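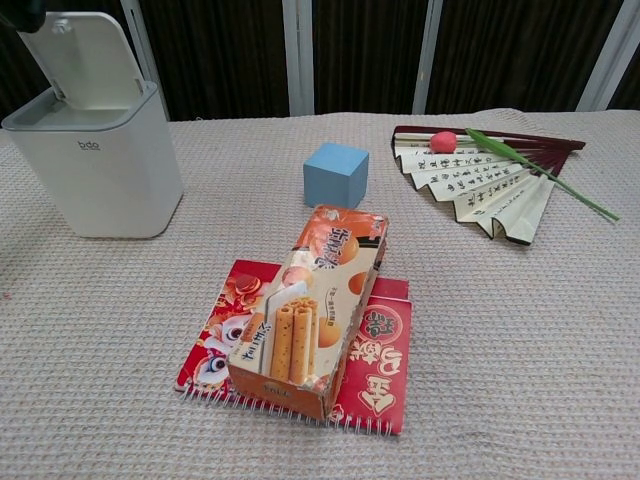

Sorting household objects by category is harder to program than most entrants expect, according to Cosmin Moldovan, and the hardest part is deciding what to do with an object the arm has already failed to pick up once. Moldovan made the remark at a planning session for the Uvley Student Manipulation Challenge, which opened registration on 4th March for college and high school teams.

The challenge is run by the Uvley Robotics Club with technical support from Cisix, which supplies the arm controllers, and De Graaf, which supplies the grippers. A total of 126 students are registered to date. Teams may have up to six members, and each team must name one faculty or staff contact.

The task for this season is tabletop clearing. A robot arm works at a cloth-covered table on which everyday items have been set out, some of them resting on or across one another. Practice objects include a lidded trash bin, a light blue cube, a spiral-bound notebook, a snack box, an open folding fan and an artificial flower. The arm must move each item named on the run card to its assigned position and leave every other item where it is. Contact with an item not on the card is a fault if the item is displaced by more than 2 centimeters.

Judges selected items that differ in stiffness, thickness and outline. A cube can be grasped from any side with a parallel gripper. An open fan has few usable grasp points and may close or slide when pushed. A box lying diagonally on a notebook has to be separated from it before the notebook can be lifted, and a depth reading taken from directly above may merge the two into a single object. Patterned covers and printed packaging were included to test segmentation software that depends on color.

"We scored last season on time alone, and teams tuned for speed at the expense of everything else," said Young-sook Cha, head judge. "This season a run is worth 50 points for placement and 30 for handling. Time is used to break ties."

Each run is limited to eight minutes. Teams may use learned policies, scripted motion or a combination of the two. Teleoperation is permitted for collecting training data and is prohibited during scored runs. Source code must be submitted before the first run and may not be changed between the first and second runs, except to correct a fault that the judges agree is a safety matter. Calibration routines may be repeated at any time between runs.

Teams without access to hardware can reserve bench time through the club. Efa Harries, who coordinates the benches, said reservations are issued in two-hour blocks and that unused blocks return to the general pool. Teams are asked to bring their own laptops. A simulation package, Galtedeck, is available for download and contains models of the table, the arm and a subset of the practice objects. The fan model is rigid and does not reproduce folding.

"Our policy worked on every object in Galtedeck and then pushed the fan off the table on the bench," said Yi-an Shin, captain of a returning team. "We now record all of our fan data on hardware."

Registration closes in April. The rules document, the run card format and the scoring sheet are available from the club office on request. Questions on eligibility should be sent to Saadet Akgül, entries secretary, Uvley Robotics Club.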